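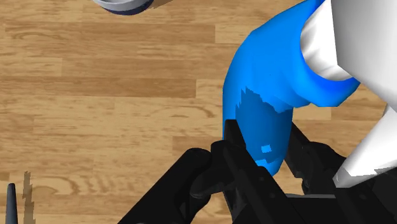
Drasimus to open floor finishing shop and training room in Pimbridge

PIMBRIDGE, 10 August 2023 – Drasimus, a supplier of wood flooring and floor finishes, will open a shop and training room in Pimbridge in September. The site will sell prefinished and unfinished boards, rent sanding equipment, and run evening classes for homeowners who want to repair or refinish a floor themselves. It will also be the first Drasimus location to stock the full Ekum line of hard wax oils.

The shop takes over the former Lukoševičius furniture store on Mill Street. The building has been closed since the family retired from the business. Drasimus has signed a long lease on the ground floor and the loading bay behind it. The old Lukoševičius sign over the side entrance will stay up, at the request of the building's owner and with the family's permission.

"People in Pimbridge have been driving to our warehouse for years to pick up a can of oil or a few boards, and it's a long trip for a small order," said Dindo Aquino, general manager of Drasimus. "We wanted a place where you can walk in with a piece of your old floor, put it on the counter and find out what it is."

The front of the store will be set up for that kind of visit. Customers can bring in a loose board, a cut end or a clear photo of a damaged area, and staff will try to match the species, width and edge profile. When a match isn't in stock, the shop will order it through the Drasimus warehouse or refer the customer to a salvage dealer. There is no charge for matching, and no appointment is needed.

Sample boards will be kept on low racks along the north wall so that they can be pulled out and laid on the floor. Each sample has the product name, finish and price on the back. Customers may borrow samples for four nights against a refundable deposit. The company recommends looking at them in the room where they will be used, in the morning and again after dark under the room's own lamps. Oak in particular can look yellow under a warm bulb and gray next to a north window, and most of the returns handled by the warehouse last year were color choices made in the store.

Rental equipment

The rental counter will carry drum sanders, edgers, orbital sanders, buffers and shop vacuums, all serviced at the Drasimus warehouse before they go out. Rentals run for a half day, a full day or a weekend. Sandpaper is charged by the sheet, and unopened packs can be returned. Staff will show each customer how to load the paper and lower the drum before the machine leaves the building.

Drum sanders will be rented only to customers who have taken a Drasimus class or who can say what they have used one for before. According to Aquino, the rule comes from the company's repair crews, who spend a good part of their time on floors with a deep groove near the doorway where a machine was set down without moving.

"An orbital sander is slower, but it forgives you," Aquino said. "If your floor only has scratches in the finish, you probably don't need the drum at all. We will tell you that even though the drum costs more to rent."

Pickup is at the loading bay. Drasimus will deliver machines inside the town limits for a fee, and the driver will carry them up one flight of stairs. Longer carries have to be arranged when booking.

Evening classes

The training room is at the back of the store. It has a raised practice floor made up of several kinds of planks, some finished and some bare, which will be taken up and replaced as they wear out. Classes are limited to 20 people. The first season will cover these subjects:

Knowing what you have. How to tell solid wood from engineered boards and laminate, how to check the thickness of a wear layer at a floor vent or threshold, and when a floor has been sanded too many times already.

Sanding and edging. Choosing grits, working with the boards, dealing with corners and radiators, and cleaning up between passes.

Oils and varnishes. How each is applied, how long to stay off it, and how to store or throw away used rags safely. Oily rags can heat up and catch fire by themselves, and every class will end with a demonstration of the metal can with a tight lid and water in it.

Small repairs. Replacing a single plank, filling gaps, dealing with pet stains and squeaks, and touching up chips in laminate.

Renters are welcome in the small repairs class, which is planned with them in mind. It includes felt pads, wax sticks and other fixes that do not change the floor and normally do not need a landlord's approval. Participants are asked to check their lease all the same.

Classes cost $20 per person, and the fee is taken off the next equipment rental. Dust masks, ear protection and knee pads are provided. Participants should wear closed shoes and clothes they don't mind getting stained. The room is on one level with the parking lot and has no steps. Children are not admitted to the sanding class because of the noise.

Ekum oils

The Ekum line has been sold by Drasimus in small amounts at its warehouse since last year. The Pimbridge shop will carry it in all colors, along with the matching soap, maintenance oil and repair sets. A test can large enough for a closet floor will be available for customers who want to try a color before buying more.

Hard wax oil soaks into the wood and leaves a low sheen. It can be repaired in one spot without sanding the whole room, which is the main reason customers with dogs and small children ask for it. It does need regular care. Drasimus advises washing an oiled floor with the matching soap and applying a thin coat of maintenance oil when traffic areas start to look dull. Households that do not want to do this may be happier with a varnish, and the shop will stock both.

Boards and delivery

The shop will keep nearly 400 boxes of flooring on site, mostly oak, ash and maple in common widths, plus a smaller range of laminate. Larger orders will come from the warehouse on the regular truck. Boxes should be left in the room where they will be installed before work begins, so that the boards can adjust to the air in the house. The length of time depends on the product and is printed on the box.

Leftover full boxes can be returned within the season with a receipt. Opened boxes and short pieces can't be returned, but the shop will take clean offcuts for use on the practice floor. A bin for them will be next to the loading bay door.

Jobs and parking

Drasimus is hiring for the counter, the loading bay and the training room. Applicants for the training positions should have worked as floor installers or finishers. Counter staff will be trained at the warehouse before the opening. Applications are being taken by mail and at the warehouse desk.

The parking lot is shared with the bakery next door. Spaces closest to the ramp will be marked for loading, with a short time limit. The company has agreed with the bakery that trucks will not unload before it has finished its own morning deliveries.

Opening offer

The first 300 customers through the door will receive a floor care kit with a microfiber cloth, felt pads for furniture legs and a sample bottle of Ekum soap. One kit will be given per household. The exact opening day in September will be posted in the store window and on the Drasimus website when the final building inspection has been completed.

About Drasimus

Drasimus sells wood and laminate flooring, finishes and tools to homeowners and contractors. It also runs its own repair crews. The company is privately owned.

Media contact: Dindo Aquino, general manager, Drasimus. Interior photos of the Pimbridge shop are available on request.

Filed under: Business News > Home Improvement > Flooring

Comments

millstreetmarge: Glad the Lukoševičius sign is staying. We bought our kitchen table there and it's still going strong.

R. Tully: Will they rent to contractors before the shop opens in the morning? The half day rate is no good to me if I can't pick up until mid-morning.

oldhouse_pete: Does anyone know if they'll match heart pine? I've got a patch in the hallway where a floor furnace used to be and I've been putting a rug over it since we moved in.

kfen: @oldhouse_pete the warehouse found some for my sister but it took months. Bring a piece with the edge on it, they need to see the tongue.

Sandy B: Parking there is already tight when the bakery is busy. I hope they thought about that.

oldhouse_pete: Thanks kfen, will pry one up this weekend.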